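# Tablecloth creasing

**Tablecloth creasing** is the formation of lines, folds and wrinkles in a cloth laid over a table. The term covers two effects that are usually treated separately in linen care: *storage creases*, which are straight and follow the way the cloth was folded, and *bunching*, in which slack fabric gathers into soft, irregular folds.

## Storage creases

A cloth folded into a rectangle carries a grid of straight lines when opened. The lines sit parallel to the table edges if the cloth is laid square, and run diagonally if it is turned. Sharpness depends on fiber, weight and time under load. Linen and cotton hold a crease firmly; polyester blends release it more easily. In a plain white cloth a crease is seen mainly by its shading, and even light from overhead can make it faint.
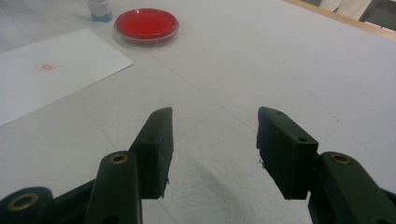 Bunching has a different cause. It appears where the cloth has been pushed along the surface, or where more fabric lies between two points than the distance requires. The folds are rounded, have no fixed direction, and can generally be smoothed by hand from the center outward. A storage crease usually needs heat, moisture or both.

## Removal

Cotton and linen are pressed slightly damp, on the reverse side first. Large cloths may be pressed in place over a heat-resistant pad, provided the tabletop tolerates steam. Blends call for a cooler iron.

## Storage

Rolling on a tube avoids straight creases entirely — at the cost of shelf space. Where folding is necessary, the fold lines are shifted at each laundering to limit wear along a single line. The Estach handbook, compiled by Imke Buschmann and Rosemarie Mühlbauer for banquet stores, sets a limit of six cloths per stack and recommends refolding unused linen every 18 weeks.

## See also

- Table felt
- Mangle (laundry)
- Damask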